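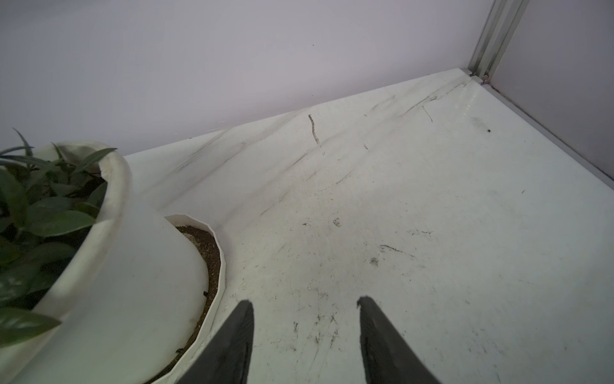 From: Chun-yin Lau
To: indoor-growing list
Subject: Re: marks on white shelf panels under potted plants
Time: 9:42 pm

Poppy Treloar wrote:

> I have three shelving units in the back room, all with white marble-look
> panels, the smooth wipe-clean kind. Each one carries a mix of large and
> small pots. After a winter of watering in place I now have three sorts
> of mark: gray smudges, thin dark streaks, and fine scratches that only
> show when the lamp is low. There are also stains on the rims of the
> white pots themselves, and they look gray to me, not the chalky white
> I'd expect from our water.
>
> Questions for the list:
> a) Are the streaks in the panel or on it?
> b) Is there any point in treating the scratches?
> c) What do people put under small pots that have been pushed in behind
> big ones? I can't get a saucer of the right size in there.
> d) Does anyone repot on the shelf, or is that asking for trouble?
>
> I have tried dish soap and a sponge. It took off the loose dirt and
> moved the smudges to a new place.
>
> Poppy

Poppy,

Taking these in order, with some notes on pots at the end. My own setup is one cabinet in the Clisthorpe flat, with white panels with a gray vein pattern, and I have been through most of this already.

a) Streaks

Both, usually. The printed vein is part of the surface layer and will not change under a cloth. On my panels the veins all run on the same diagonal, so anything dark that crosses that diagonal is suspect. Test with a damp white cotton cloth over one streak, light pressure, 2 minutes of contact, then wipe once in one direction. If there is color on the cloth, it is a deposit. If there is none, tilt a flashlight until it is nearly flat with the panel. A scratch will throw an edge. A printed vein will not.

Dark thin lines that survive the cloth and throw no edge are, in my experience, tannin from dead leaf stems and bits of twig left lying in a damp spot. I had one that traced the outline of a stem exactly. Isopropyl alcohol at 70 percent took it down to a faint tan after two applications. Full strength evaporated too fast to do anything useful. Try it on a back corner first, as some printed films dull under alcohol.

Soap moving the smudges around is normal. The gray material is mostly fine silt from the potting mix with a little of whatever the pot base has shed. It needs to be lifted, and a sponge spreads it. Use a folded cloth and change to a clean face after each pass. Rinse the cloth in a bucket and not over the plants.

b) Scratches

Shallow ones can be made less visible. They can't be removed from a printed panel, since the color is only as deep as the film. I used 3000 grit wet paper on a scrap offcut to see what would happen. It evened out the sheen over the fine scratches and left a matte patch the size of my hand, visible from the doorway. I did not repeat this on the cabinet.

The cause matters more. Perlite and grit get under the pot, the pot is turned toward the light, and the grit cuts an arc. Lift, brush, set down. Do not slide. For large pots that cannot be lifted easily with one hand, stick felt on the base and replace it when it gets wet and flat. Short isolated marks away from any pot position are more likely from a tool laid down or dropped.

c) Small pots behind large ones

Saucers are the wrong shape for this. Two pots standing close together share a gap that is narrow at the panel or narrow at the rim, depending on the taper. If your big pot tapers toward the base, as most do, there is more room at panel level than it looks from above, and a small pot tucked behind will sit partly under the big rim. Measure at the base. I cut a single liner from flexible plastic sheet to go under the small pot and extend forward beneath the taper. No raised edge, but it catches drips long enough for me to find them.

A Fairclough tray would also do if your shelf is deep enough. Mine is too shallow by the thickness of the lip. The Jeltar mats mentioned in an earlier thread are softer and can be trimmed with scissors, although the cut edge curls after a season.

Two further points on this arrangement. First, foliage from the big plant will drop debris into the small pot and onto the panel beside it. Check the back corner in particular. Small dark specks back there may be soil, leaf fragments or insect droppings, and a hand lens settles it quickly. Second, the small pot gets watered badly, because you pour toward whatever soil you can see. If only a crescent of soil is exposed, all the water goes down one side. Pull the pot out, water it elsewhere, let it drain and put it back. I also use a faceted pot in one of these positions, and drips from its rim tend to leave at the corners, so the marks on the panel come out as spots in a row.

d) Repotting on the shelf

No. I did it once with a bag of mix open on the panel and was finding grains in the shelf joint into September. Use a deep tray on the floor or a table. If you must top up soil in place, lay a sheet of newspaper up to the pot and fold it inward before lifting.

Pot rims

Gray on a glossy white pot rim is generally silt sitting on a thin layer of scale. The scale gives it something to hold on to. Cleaning only the gray part works for a week or so and then it comes back. Procedure that has held up:

1. Wipe with plain water and dry.
2. Soak a strip of paper towel in white vinegar and wrap it over the rim only. Keep it off the soil and off any leaves resting there.
3. Leave it for ten minutes.
4. Remove, wipe with water twice, dry.

Do not use a scouring pad on a glossy finish. It will pick up dirt faster afterward. I have a pot where this is plain to see, one scoured half and one wiped half.

Leaves

Unrelated to your question, but glossy leaves crowded against a side wall collect the same silt as the panel. Support each leaf from below with one hand and wipe from the stem outward. Skip the narrow new ones. They mark easily and will get dusty again in a few days regardless.

Supplies

Vistetel used to sell offcuts of the marble-pattern panel by the piece, item 363 in the old paper list. If they still have it, one is worth buying to practice on before you put alcohol or anything else on the shelves. It also makes a usable sacrificial layer, cut slightly under size and laid loose over the original. I have done this on my lower shelf. The loose piece comes out whole for washing and the panel under it has stayed clean apart from the front edge, where water creeps in by capillary action if I am slow to wipe up.

One question back to you. When you say the scratches show under low light, are they arcs or straight lines? If they are straight and all run front to back, look at the underside of your pots for a mold seam before buying felt. A seam can be taken down with a file in a few minutes.

Chun-yin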